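Planning and Buying Equipment – Session 5 Handout

Notes to go with the talk on Tuesday, April 19, 2022

These are the notes I talk from, tidied up a bit, with the bits I forgot last time put back in. Bring a pencil and a calculator (your phone is fine). We'll be doing sums.

Last session we got as far as deciding whether a job is worth giving to a robot at all. I'm going to assume you've said yes, and that somebody above you has said yes too, in that vague way people do before they've seen a price. Now you have to turn it into a list with numbers next to it.

Start with the job, written down

Before you open a single catalogue, write one page on what the cell has to do. What does it pick up, how heavy is the heaviest one, how far does it move it, how often, and how wrong can it be before you mind? I know everyone groans at this. I groaned at it too, and then I spent a whole February working out why the arm I'd ordered could reach the far tray only with its elbow jammed against a post. The reach figure on the data sheet was perfectly correct. It was measured to the wrist flange, and it was measured in a straight line, and I wanted to go down and round a corner.

So put a drawing on your page. It can be awful. Mark where the arm stands, where the parts come in, where they go out, and where a person has to get their hands in to fix something.

The arm is the easy bit

Students always want to spend the session on the arm. I do understand, it's the exciting part! But there are plenty of arms, the sales people ring you back, and the prices are fairly easy to compare once you've bullied everyone into quoting for the same thing. What catches people out is everything bolted to it, under it and beside it.

Take the running case we've been using, the Celano cell. The budget that went in had four lines: arm, gripper, computer, "sundries". Sundries was put down at 1,000 pounds. I'd like you to look at the worksheet at the back and see how long that lasts.

What goes under it

You need something to fix things to, and it has to stay put. For bench work I'm very fond of a breadboard, the metal plate with a grid of threaded holes. It costs a good deal more than a slab of board from a builders' merchant and the first reaction from anyone holding the money is "for a sheet with holes in?" Yes, for a sheet with holes in. You can move a fixture along by one hole and know where it went. You can take it all off on Friday and put it back on Monday in the same place. If your project changes shape every few weeks, as teaching projects do, the plate earns its price in saved afternoons.

Two buying points. First, check the thread and the spacing before you order brackets. We had a box of very nice brackets from Jenach on one grid and a plate on another, and they met up at exactly one hole. Second, buy the bolts at the same time, in more lengths than you think, with the right keys. Waiting a week for bolts is a miserable way to spend a week.

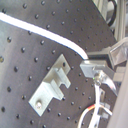
Cables are the other thing that never makes it on to the first list. An arm moves, so everything attached to it has to move as well, and a cable that is happy lying on a bench may not be happy being bent all day long. Ask the supplier what each cable is rated for. Ask how long it is, too. Then get out your awful drawing and measure the longest path with the arm stretched right out, and add some slack so it can curve gently and doesn't get yanked at the plug.

Budget for a spare of every cable that crosses a moving joint. I mean every one. In the Celano worksheet the spares come to 67 pounds, and they were the first thing crossed out when the total had to come down. Have a think about what one lost day costs your group and see whether you'd have crossed them out.

Add clips, ties, sleeving and labels as well. It's pocket money, but if there's no line for it you end up raiding another project's drawer, and then you're not popular.

Grippers and the things near them

A gripper is usually quoted as a single item, and it very rarely arrives as one. There's the body, the fingers (often extra), the plate that joins it to your particular arm, the cable, and sometimes a little box that sits between the gripper and everything else. The quote from Gutik had the gripper on page one and the adapter plate in the small print on page three, at 805 pounds. I'm not saying anyone was being sneaky. It was there to be read, and I didn't read it until the second go.

Things to ask, in whatever order the conversation goes:

Does the price include fingers, and can I machine my own?
What is the joining plate, who makes it, and when does it come?
What does it weigh with everything on it? That weight comes off what your arm can lift, and so does the camera, and so does the bracket holding the camera.
Which software talks to it, and do I pay for that every year?
If I break a finger in term time, how soon can I have another?

That last one gets skipped and it's the one I'd ask first. Things that stick out at the end of an arm get knocked. New users knock them a lot. I now put two spare sets of fingers on any order and don't apologise for it.

Sensors are much the same. The sensor may be cheap, and the bracket, lead and connector can add up to more than the sensor did. When you write it on your list, write the whole little family on one line so that it lives or dies together. I've seen a budget where the sensor was approved and its lead was turned down by someone else in a different office.

Delivery times

Put a column on your sheet for how long each thing takes to come. At the moment some items come in days and some in months, and the slow ones aren't always the expensive ones. Sort your sheet by that column and look at the top. Whatever sits there is your start date, whatever you've promised anybody.

For slow items, order early and take the risk that you've picked slightly wrong. For quick items, wait until you've got the big pieces in the room and can hold a tape measure against them. I like to keep back a chunk of money for that second round of ordering. Some finance offices hate this and want it all spent in one go, so talk to yours in good time – a short email saying "I plan to order in two batches, here is why" has saved me a lot of bother.

People and time

This is where the Acharya proposal (the other one in your pack) is much better than Celano. It has hours in it. Hours to unpack, hours to bolt down, hours to route cables, hours to get the software talking, and a fat block at the end just called "trouble". The panel asked whether "trouble" could be cut in half. The reply, which I rather like, was that it could, and the project would then finish late by the same amount.

Count training too. If only one person can run the cell, you've bought something that stops when they go on holiday. Two people is the least I'd accept.

Safety kit goes in at the start and isn't up for trimming. Guards, stop buttons, a proper risk assessment by someone who knows how. If the total is too big, make the job smaller and keep the guards.

New or second-hand?

I get asked this every year. Second-hand arms can be lovely value, but check that you can still get the controller repaired, that the software runs on a computer you can still buy, and that the cables come with it. A bare arm with no cables is a sad thing to own. Second-hand plates, posts and brackets I'd buy happily, once I'd tried a bolt in a good few of the holes.

For next time

Fill in the Celano worksheet with the lines you think are missing. Leave the arm price alone. Move things out of "sundries" one by one and give each its own line, its own price and its own delivery time. If you can't find a price, write down who you'd ring.

Then read the Acharya proposal and mark anything you'd argue with. I've got a couple of quibbles about the software costs in it and I'd like to know if yours are the same.

We'll start with the worksheet, so please have it with you, on paper if you can. The projector in that room has been playing up.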